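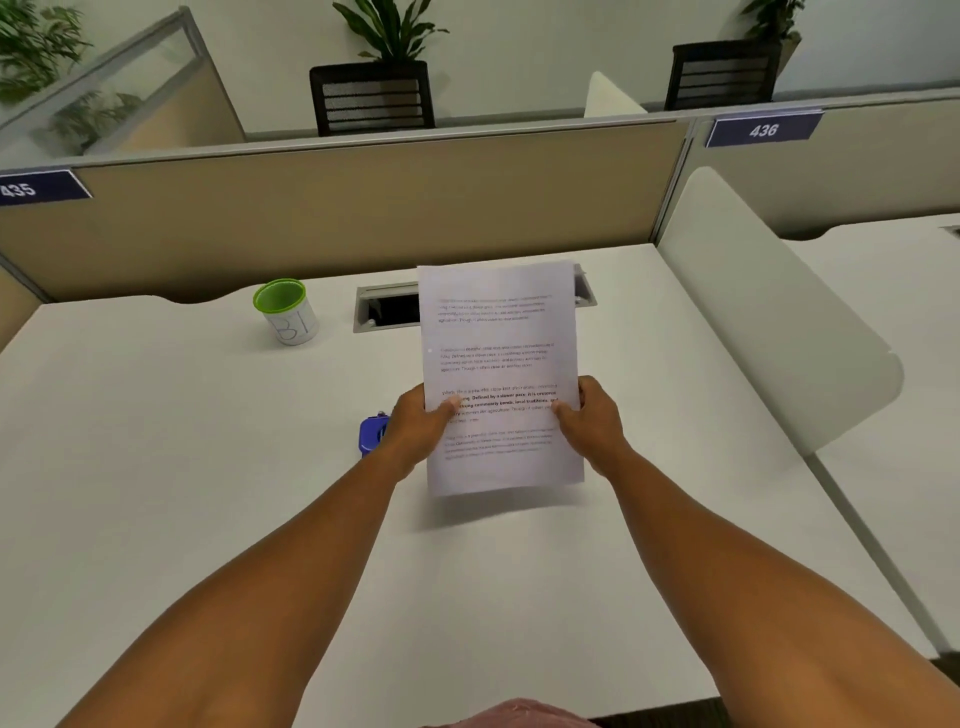

Kapitel 5
Ausdrucke prüfen, sortieren, ablegen

Worum es geht: Papier am Arbeitsplatz. Ein Text kommt mehrfach aus dem Drucker, mal blass, mal mit fetten Zeilen, und jemand muss entscheiden, was davon weitergegeben wird. Klingt banal. Kostet im Büroalltag trotzdem Zeit, vor allem bei Serien ab 200 Blatt.

Nach diesem Kapitel können Sie
– ein Blatt auf Druckstärke und Lesbarkeit prüfen
– Fassungen desselben Textes nebeneinander vergleichen
– Gutes von Ausschuss trennen, ohne den Stapel durcheinanderzubringen

Vorausgesetzt wird Kapitel 4 (Schriftschnitt, Absatz, Rand). Wer es übersprungen hat: bitte die Tabelle auf Seite 56 ansehen, die reicht fürs erste.

5.1 Das einzelne Blatt

Zuerst aufnehmen, mit beiden Händen, links und rechts am Rand. Leicht kippen, nicht flach unter die Lampe legen – Glanz täuscht. Dann von oben nach unten lesen, absatzweise. Fragen dabei: Ist jede Zeile vollständig? Bleibt die Schrift gleich dunkel? Wechselt der Schnitt mitten im Satz, obwohl er das nicht soll?

Unser Übungstext handelt vom Dorfleben, englisch, kurz, und der Absatz wiederholt sich auf der Seite. Das ist Absicht. Wer den Inhalt schon kennt, liest nicht mehr mit und sieht die Schrift besser. Fett gesetzte Stellen mit Stift am Rand anstreichen, nie im Text selbst.
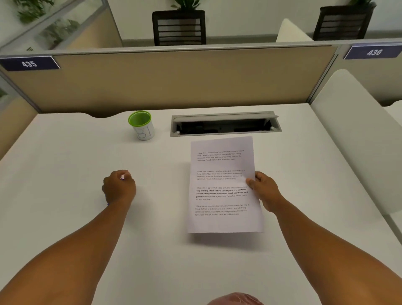

Hafþórsson hält dagegen, man solle gar nicht erst anstreichen, jede Markierung mache ein brauchbares Blatt zum Ausschuss, und ein Klebezettel tue es auch. Für Reinschriften stimmt das. Für Probedrucke nicht, die gehen ohnehin ins Altpapier. Im Zweifel also vorher klären, welche Sorte auf dem Tisch liegt.

5.2 Mehrere Blätter nebeneinander

Platz schaffen. Becher, Locher, Klammern nach hinten oder zur Seite. Blätter nebeneinander auflegen, gleiche Richtung, Oberkanten möglichst auf einer Höhe. Überlappen ist erlaubt, solange die Stelle frei bleibt, die man vergleicht. Mit der flachen Hand glattstreichen, frische Ausdrucke wellen sich gern.
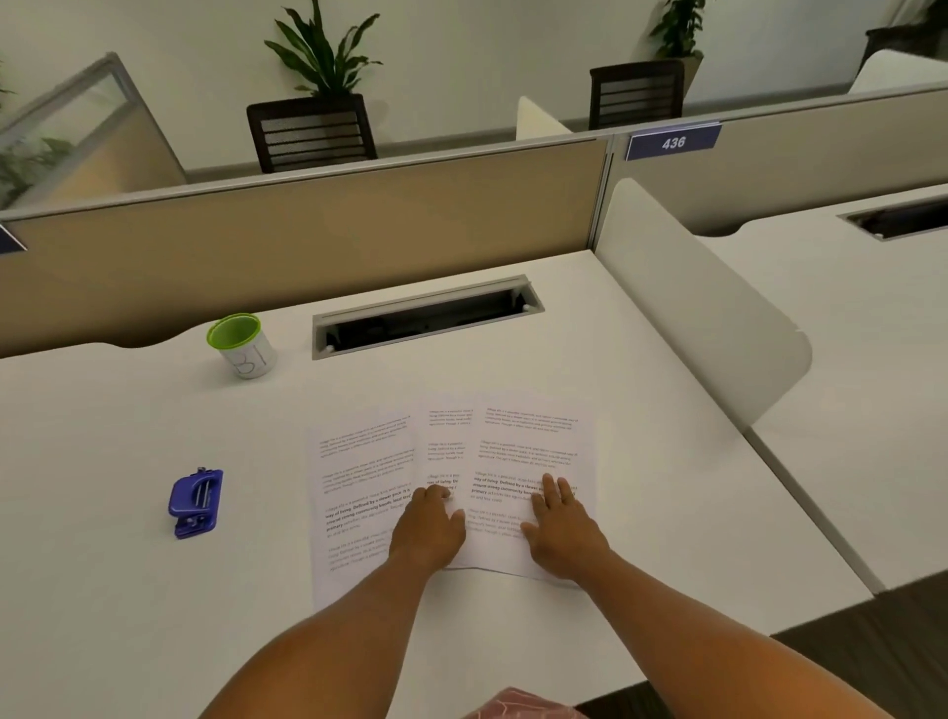 Dann immer die selbe Zeile auf allen Blättern suchen und quer lesen. Nicht ein Blatt ganz, dann das nächste – so merkt man sich Unterschiede nicht. Was abweicht, kommt nach rechts. Was passt, bleibt links liegen und wird erst am Schluss zusamengeschoben, Kante auf Kante. Heftklammern vorher raus, sonst verkantet der Stapel.

Merke: verglichen wird Fassung gegen Fassung, nie gegen das Gedächtnis.

Aufgabe 6 am Kapitelende greift das Verfahren wieder auf, dort mit der Vorlage Zuvila. Die Ablage selbst folgt in 5.3.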